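Grultum Two-Finger Gripper, service kit and simulation model

Model 913 replacement kit for the Grultum parallel gripper. Fits all Orkerholm wrist mounts. Supplied with two finger plates, drive belt and updated controller file.

Safety notice
Units shipped before February may lose grip force without raising a fault. The controller keeps reporting "closed" while the fingers drift open, and the part drops. Khải Hoàng found the fault on our own bench after a run of over 17 hours.
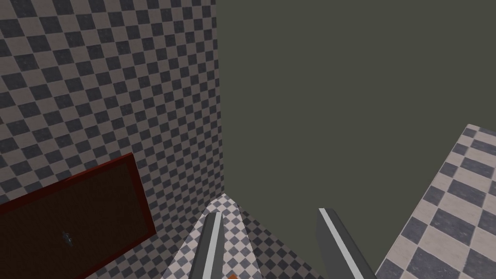 Stop using the old controller file for overhead lifts. Loads carried below bench height are also affected, but the drift is slower. The new file checks finger position against motor current and stops the arm if the two disagree.

Before you fit the kit, load the Ondine simulation model and run the open and close test 5 times. Keep people out of the arm's reach during the first live run. If code 2 appears, power down and check the belt seating. 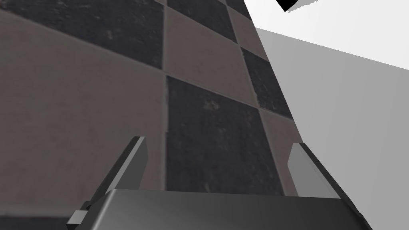
Ordering and returns
Affected owners get the kit at no charge. Send the serial number from the gripper to Ánh Tăng in service. Old belts should be thrown away and not kept as spares.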